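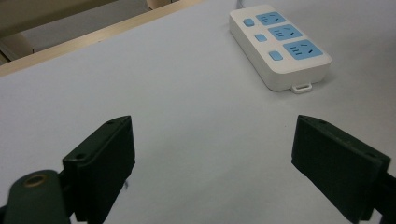
A power strip is the most common piece of electrical equipment in a workplace after the lamp, and it gets the least attention. These notes go with the second unit of the Workplace Electrical Basics course at Skatuvness and cover choosing, placing and checking a strip on a desk or workbench. Most of what you need to know about a strip is on its top face. The white one on the tabletop has three light blue sockets with a switch button next to each, so each socket can be treated as a separate outlet with its own control. It also has a small slotted tab at one end for hanging it on a screw. Look for both of these features when you pick up any strip, and write them on your check sheet before you plug anything in.

1. Terms used in this unit

Strip: a block of sockets on one cord. Some people say "power bar" or "extension block." We use strip.

Master switch: one switch that cuts power to every socket on the strip.

Individual switch: a switch that controls one socket only.

Load: the total power drawn by everything plugged in and running, in watts.

Rating: the most the strip is built to carry. It is printed or molded on the casing, often on the underside, where you have to turn the strip over to read it.

2. Load

Add up the watts of everything you plan to run at the same time. Compare the total with the rating. If the total is higher, something has to go on a different wall outlet. Moving it to another socket on the same strip changes nothing. All the sockets share one cord and one plug.

Worked problem. The training strip in the Sandberg room is marked 3140 watts. The bench has a heat gun at 700 watts and a monitor at 144 watts. The total is 844 watts, which leaves 2296 watts. A second heat gun of the same size brings the total to 1544 watts, still under the rating. The wall circuit has its own limit and may be lower than the rating of the strip, so check the breaker label too. Use the lower of the two numbers.

Heaters, kettles and microwaves go straight into the wall in our building. This is a Tarkunance site rule and it applies even when the arithmetic says the strip could carry them.

3. Individual switches

With a switch for each socket you can turn off one device and leave the others running. Labels help a lot. Put a small label on each plug, close to the prongs, with the name of the device. Don't put the label on the strip. Plugs get moved and the strip label will be wrong within a month.

An individual switch is not a substitute for unplugging. Before you open, clean or repair a device, pull its plug and keep the plug where you can see it.

4. Placing the strip 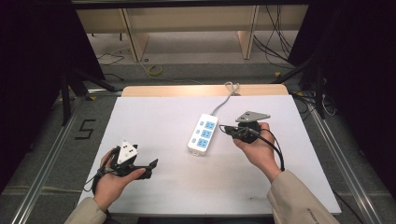
The cord decides where a strip can go, so plan the cord first and the sockets second. Find the wall outlet, follow the path the cord would take, and see who walks across it. Then set the strip down and check that the switches can be reached. With the strip near the middle of the board, as it is on the light wooden table, the sockets run in a column with the switches along the left, and the gray cable leaves from the top end and goes off past the far edge. That direction is fine when the outlet is on the far side and people work from the near side. If the outlet is on your side, turn the strip around so the cord doesn't double back through the work area.

Other points on placing:

Leave the sockets facing up or sideways. A strip lying face down cannot be checked.

Keep the strip away from sinks, plant pots and open drinks.

Large adapters may cover the next socket. Put them at the ends of the strip where you can, and keep small plugs for the middle.

Do not run the cord under a rug or carpet. If it has to cross a walkway, use a cord cover — the Lomura storeroom has them in two lengths.

Do not plug one strip into another.

Leave slack at both ends of the cord. A cord pulled tight puts strain on the plug.

5. Hanging the strip

A slot in an end tab goes over a screw head. The screw should be fixed in solid wood or in a proper wall anchor, with the head left out far enough for the tab to slide behind it. One tab holds one end only, so a strip hung this way can swing. If plugs will be pulled out often, leave the strip on a flat surface or use a model that fastens at both ends. Never drill a new hole in the casing.

6. Monthly check

Unplug the strip from the wall first.

Casing: cracks, brown marks, soft or warped spots.
Sockets: anything stuck in the slots, loose fit on a plug.
Switches: each one should click and stay put.
Cord: run it through your fingers from end to end and feel for cuts and flat places.
Plug: bent prongs, loose body.

A strip that fails on any line comes out of use that day. Cut nothing and tape nothing. Tag it and bring it to the Sandberg room.

For next session

Check 3 strips at home or at work using the list in section 6. Note the rating, the number of sockets and whether there are individual switches. Add up the load on the busiest one and bring the figures with you. Unit three starts with extension cords and reels, so read the section on wire gauge beforehand.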